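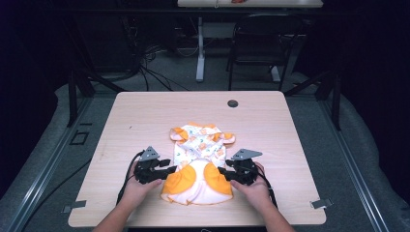

August
By Osian Pritchard

Cotton cloth starts as a plant. The cotton plant grows to the height of an adult's waist or chest and makes seed pods called bolls. When a boll is ripe it splits open, and white fluff pushes out. Each strand of fluff is a fiber. A fiber is a single plant cell that has grown very long and very thin.

Cotton fibers are short. Most are less than 2 inches long, so one fiber cannot be made into a shirt. The fibers must first be turned into yarn.

Cleaning and combing

The fluff is full of seeds. A machine called a gin pulls the fibers away from them. The fibers then go through rollers covered in fine wire teeth. This step is called carding. It pulls the fibers apart and lines them up so that most of them point the same way. They leave the machine as a soft, thick rope called a sliver (some mills say "sly-ver").

Spinning

A sliver is weak. You can pull it apart with two fingers. To make it strong, the mill stretches it thin and twists it. Twisting presses the fibers against each other, and the rubbing between them stops them from sliding. This rubbing force is called friction.

You can test this with a cotton ball. Pull a small piece into a long strip and tug the ends. It comes apart. Make a second strip, roll it between your fingers until it is tight, and tug again. It takes more force to break.

Weaving and knitting

There are two main ways to turn yarn into cloth.

Woven cloth uses two sets of yarn. The warp runs the length of the cloth. The weft goes across it, over one warp yarn and under the next. Bed sheets and jeans are woven. They do not stretch much.

Knitted cloth is made of loops. Each loop is pulled through the loop before it. When you pull on the cloth, the loops change shape, and when you let go they move back. T-shirts and most socks are knitted.

Color

Dye soaks into the fibers. Printing puts color only where the pattern needs it. In screen printing, each color has its own screen, so a pattern with five colors needs 5 screens. They must line up exactly, or the shapes will have gaps between them.

Words to know

Boll: the seed pod of a cotton plant.
Carding: combing fibers so they line up.
Warp: yarn that runs the length of the cloth.
Weft: yarn that runs across the cloth.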